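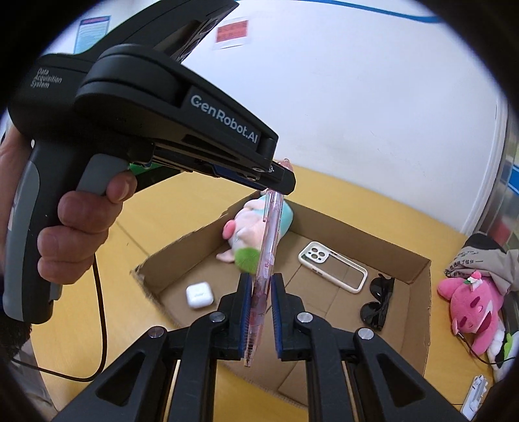
Lernstead asked at the last round whether small electronics may share a box with soft goods, and the reply from Jurncombe was yes, provided nothing hard can shift against a lens or a screen.

Packing check, mixed small items
Station 5, Olura line, May

1. Box walls and floor free of tears. OK.
2. Box on a level tabletop. OK.
3. Earbud charging case: lid shut before closing the box. Check again at sealing.
4. Sunglasses folded. OK. Wrap required - lenses scratch against bare cardboard.
5. Phone case laid flat. OK.
6. Plush toy: no loose threads or open seams. To be checked by hand.
7. Pen: cap or tip secured. Ornament must not carry load.
8. Gross weight under 200 g over the Salminen list value. Not yet weighed.

Comment: item 4 stays open until wrap is restocked. Recheck at 15:00.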